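Home | Local | Business | Sport | What's On | Classifieds

Filed under: Around Town, Science & Tech

Shared workshop builds its own pair of robot grippers

Members of the Tostholm shared workshop have finished the first working pair of hand-held grippers in a home-built robotics project, and have begun recording small tabletop jobs with them in the evenings.

The project, which members call Korkasska, started last winter as a plan for a single robot arm that could sort small parts into trays. The arm is still in pieces. The group decided to make the grippers first and work by hand until the motors and joints are ready.

A person holds one gripper in each hand and uses the jaws to pick things up and put them down. The movements are recorded, and the group hopes to use the recordings later to teach the arm the same jobs.

Materials for the pair and the work table came to $2,000, according to the workshop's project page. That was paid from a neighbourhood grant and the proceeds of a tool sale in November. A second amount has been set aside for the arm, which will cost a good deal more. 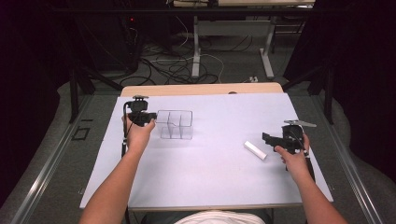
Sessions begin after 6 p.m., once the woodworking benches have closed and the dust extractor is off. Most of the jobs are short. Members move small items from one side of the table to the other, pass them between hands, or drop them into a divided box, then set everything back and go again.

The workshop's log listed 3,022 recorded attempts at the end of last month. Failed attempts are kept in the log as well, marked as such, and the group says it has not decided whether they will be of any use.

The jaws have been the slowest part of the build. Early versions flexed when they closed on anything hard, and one set cracked at the screw holes. The current design is the fourth. It uses thicker fingers and can be taken off and replaced without opening the body of the tool, a change suggested by a member who repairs sewing machines.
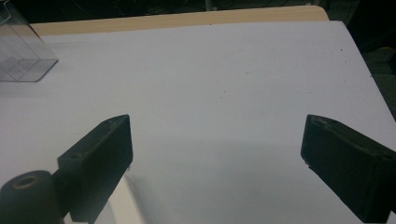 Drawings for the fingers and the mounting parts will be put on the project page when the group has finished checking the measurements. Two other workshops have asked for them, including one in Stonau that wants to build a smaller version for its school holiday program.

The Oyelaran hardware store has offered members a discount on fasteners and cable for the rest of the year. The group is also looking for a used aluminium frame to hold the arm over the table, and would consider one that needs straightening.

Work on the arm is expected to resume in autumn. The shoulder joint will be rebuilt first -- the original was too heavy for its motor -- and the base will be bolted to the floor, which needs approval from the building's owner. No date has been set for a public showing.

New members can come along on any open evening. Closed shoes are required, and there is no charge for a first visit.

Comments (4)

benchdog
Good to see it get this far. Will the drawings be in metric only? Half my bits are imperial.

Marg from the hill
Does anyone know if there is parking at the back after 6? Last time the gate was locked.

tinsnips44
@Marg, gate is open on workshop evenings now, but go slow over the drain.

fourth_attempt
We cracked two sets of printed fingers the same way at the screw holes. Bigger washers helped a bit. Would like to hear how the thicker ones hold up after a few months.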